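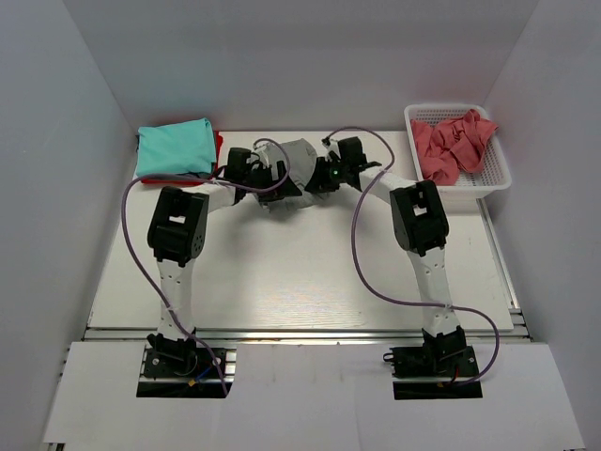 Re: Wool wash and the December swap

Hema Thomas wrote:
> Has anyone used the Kurup wash on older knits? I have 12
> sweaters to get through before the swap in Metton, and the
> bottle says "a capful" without saying of what.

Hema,

I have, on a cardigan that came from my aunt in Fastasholm and smelled like her basement. A capful of the wash, I assume, to a sink of cool water. I used two, and rinsed until I had opinions about the water bill.

Don't wring. Roll it in a towel, kneel on the towel, then dry it flat. My mother hung hers on the line and they all came in fitting a giraffe.
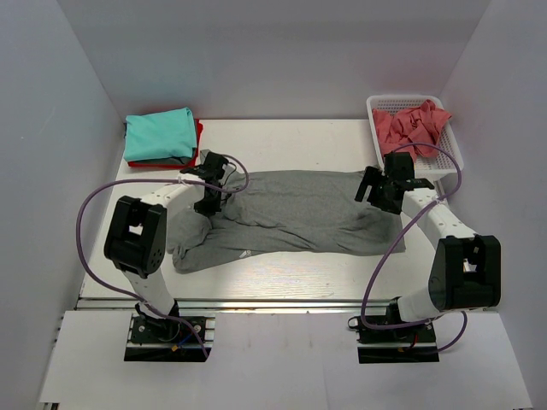

Gray garment, laid flat.

Moths are another matter. Cedar blocks smell nice and the moths seem to agree – I bag everything and freeze it for a week, next to the peas.

As for the swap, are we still in the room on Westia Street? Last year's notice said doors at 2000, which half of us read as a head count.

I can bring hangers, but not for the knits.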